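Review: Jenulen two-bin picking kit
Posted 12/29/18
Rating: 4 out of 5

We bought the Jenulen kit to collect grasping examples for a model that learns to pick mixed objects out of a bin. I put off reviewing it until we had 3271 logged attempts on it, which took most of the fall. It replaced a Kuipers tray set that I never liked.

What you get is two open-topped gray bins, a starter bag of objects, a mounting sheet with hole positions, and the Dulesau logging software on a USB stick. The arm, gripper and camera are up to you. Ours were already set up, so I can't comment on the bundle that includes them.

The bins first. They are stiff and they don't ring or flex when the gripper touches bottom. The finish is the weak point. Paint on the back wall of our working bin has come off in a wide patch where the fingers hit it, and the floor is scratched and smudged. For our purpose that is fine. I want the model to see a worn background, and a spotless bin would teach it something that isn't true by the second week. If you need the background to stay constant across a long collection, plan on buying spares or lining the floor.

The bins don't lock to each other or to the table. The manual suggests screws. We used spring clamps and have had no reason to change. Check them at the start of each session, and again after a hard collision, or your camera calibration will drift and you'll throw out a morning of data. I lost 100 attempts that way before I got into the habit.

The starter objects are too easy. They are all matte, all rigid and all about the same size. After a few days the gripper was closing on nearly everything, and a log full of successes isn't much use for training. We put the bag away and filled the bin from desk drawers and the toy aisle. Clear tape, sunglasses, a cup, a shiny ball and a toy block gave us far more variety in the failures. See-through and reflective things are what our depth readings handle worst, so those go in every batch now.

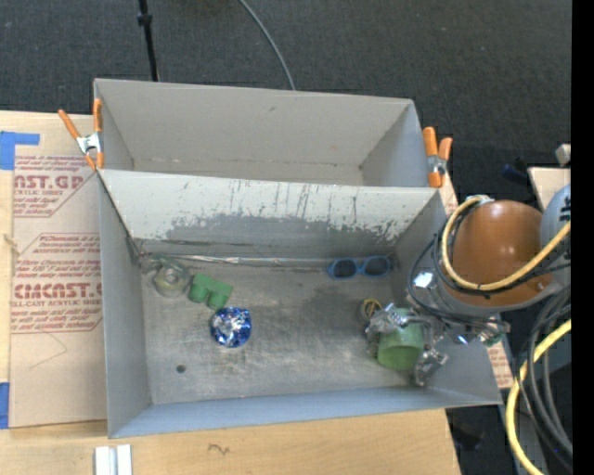
The Dulesau software does its main job well. Each attempt is saved with the image before the grasp, the commanded position, the finger opening and a success flag. You can set how many attempts to run before it asks you to stir the bin. The default is 33, which is too many for us, as the objects end up bunched along a wall. We run 6. The success flag is based on finger position alone, so thin items get marked as misses when they were picked up fine. I correct those by hand at the end of the day. Export is slow but it hasn't lost a file.

Support answered my one question in two days. The replacement bins I ordered in March came with the same finish as the first pair.

Pros: stiff bins, good logging, easy to set up.
Cons: paint wears fast, objects too simple, nothing to hold the bins in place, success flag unreliable on thin items.

I would buy it again for the bins and the software. I'd skip the object bag if they sold the kit without it.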